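Visit to the Sachdeva open day, Anbridge

On 22 July 2024 I visited the open day of Sachdeva in Anbridge. I work in a small grocery shop in Brosidham, and my question was simple: can a machine already do the small jobs which fill our mornings? The journey took 26 minutes by train and the entrance was free.

The first hall

We were a group of 11 visitors. The first hall was mostly talks and posters, and I must say they were a little long for me. I preferred the second part, where the Natik project has a room arranged like a kitchen and dining place.

Weighing at the table

The chore I wanted to see was weighing, as we do it in the shop all day. On the white table they work with ordinary things, such as a kitchen scale with three buttons.
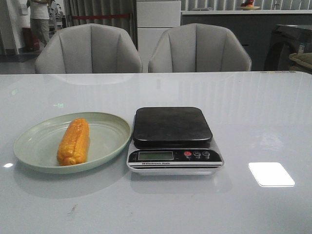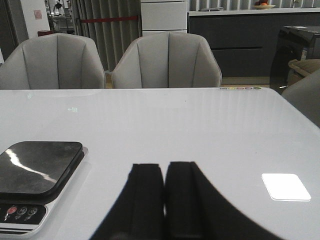

What I asked

I asked how the machine knows that the scale is ready. The answer was that this is still difficult, and that a shiny table makes it harder. I also asked about the price, but they could not give one yet. For soft fruit they advised me to wait.

My opinion

For our shop it is too early. We weigh perhaps 800 items in a busy week, and customers do not like to wait. At home, for a person with weak hands, I can imagine it sooner. The next open day is planned for August, and I would like to go again with my colleagues.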